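3.2 Where the eggs live

I'll admit I came into this project thinking the egg part would be dull. Mahsa Azimi and I had set out to look at how people in small Wumcombe kitchens put food and dishes together on one surface, and eggs were on our list mainly because everybody buys them. Then the diary entries started coming in (134 of them by the end of June) and it was eggs, eggs, eggs! People have opinions about the carton. They have opinions about the lid. One woman in Clotmont wrote us a full page on whether you may leave the lid up while you cook, and I have read that page more often than I'd like to say.

What we were after was the stretch between carton and plate. Most of our cooks worked on a single table that also had to hold the drying rack and at least one appliance, and the carton tended to end up wherever there was a gap. Figure 4 has the kind of layout we mean, with the open carton between the wire rack of cups and the toaster oven, and an egg and a plate both off the table.
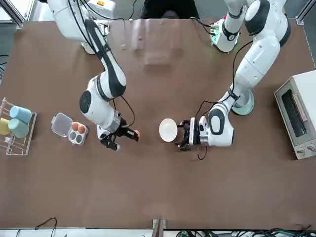 Figure 4. Egg, plate and open carton on a shared tabletop, with cups on the drying rack.

3.3 Bowls as parking spots

The other thing the diaries kept bringing up was bowls, and I mean bowls that weren't being eaten from. We started calling these "parking bowls" in our notes and the name stuck. You put one piece of food in a small bowl while you sort out the rest, and then it can't roll away. Fereshteh Akbari did the first pass of coding for us and she had filed all of these under "storage," which made sense at the time, but when Mahsa and I went back through them we couldn't agree with that at all. Storage is where things stay. A parking bowl is more like a hand you've put down for a minute — you fully expect to pick it up again.

Small bowls won out over big ones nearly every time. A wide, shallow plate would be sitting right there on the table and the cook would still go for the little bowl, even for a single round item.
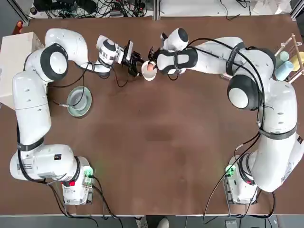 Size wasn't the whole story, though. Several people told us they liked a plain bowl for this job so they could see what was in it from across the room, and two said they kept one bowl back from the set just for parking. We had put nothing about that in the diary form (my fault, I wrote it over lunch), so all of it comes from the margins and the phone calls afterward.

We also tried marking each diary entry by how far the bowl stood from the edge of the table, using the paper grid from the earlier Pakzad study. That went badly. Cooks shift things constantly, and 55 of the entries gave two different spots for the same bowl. In the end we dropped distance and kept only "near the carton" and "away from the carton," and those are the labels used in the next section.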